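Betreff: Re: [Servicerobotik] Vorführtag Sanitärreinigung bei Randska
Datum: 4. Mai 2019

Hallo zusammen,

ich war dort und antworte gleich über die Liste, weil mich auch zwei Leute direkt angeschrieben haben.

> War jemand von euch beim Vorführtag von Randska? Uns würde vor
> allem interessieren, ob das Gerät mit einem normalen kleinen Bad
> zurechtkommt oder nur mit der großen Messekabine. Und was ist
> mit Sachen, die im Weg stehen? Unser Objektleiter fragt außerdem
> nach dem Preis, aber den werden sie wohl kaum genannt haben.

Zum Preis: richtig vermutet, dazu gab es keine Zahl. Es soll ein Mietmodell geben, Angebote verschickt Randska ab Juni.

Zum Bad: Die Messekabine war nicht aufgebaut. Vorgeführt wurde in einem kleinen Bad im Gebäude, graue Wände, Fliesen in Holzoptik. Wir waren in Gruppen zu sechst eingeteilt und haben vom Flur aus auf einem Monitor mitgesehen. Das Programm heißt Ritedine und besteht aus Erfassen, Becken innen, Rand und Sitz, Außenflächen. Ein kompletter Durchgang hat in meiner Gruppe 490 Sekunden gedauert. Das ist langsamer als eine geübte Kraft, wurde aber auch nicht anders behauptet.

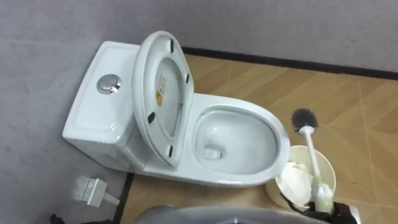

Blick von oben auf das WC, Deckel und Sitz hochgeklappt, rechts der Eimer mit der Bürste.

Sitz und Deckel müssen vor dem Start oben sein. Das Hochklappen gehört noch nicht zum Programm und soll mit der nächsten Version kommen. Die Puffer an der Sitzunterseite werden laut Randska als eigene Stellen geführt und umfahren. Wie das bei anderen Sitzformen aussieht, konnte man mir nicht sagen. Trainiert wurde mit 361 Aufnahmen aus verschiedenen Bädern, das kam mir wenig vor.

Zu den Gegenständen: Ein Eimer direkt neben dem Becken wird als Hindernis eingetragen, die Fläche dahinter bleibt aus und steht danach als offen im Protokoll. Wer das nicht will, muss vorher räumen. Für uns wäre das kein Problem, bei Witkowska sieht man das nach dem Gespräch in der Pause anders, dort sind die Bäder voll.

Das Protokoll lässt sich exportieren, derzeit nur als CSV. Eine Anbindung an Trovorport ist geplant, ohne Termin. Gespeichert werden die letzten 200 Durchgänge, ältere werden überschrieben.

Die Folien sollen noch an alle Angemeldeten gehen. Wenn ich sie habe, lege ich sie ins Listenarchiv.

Viele Grüße
aus der Gebäudetechnik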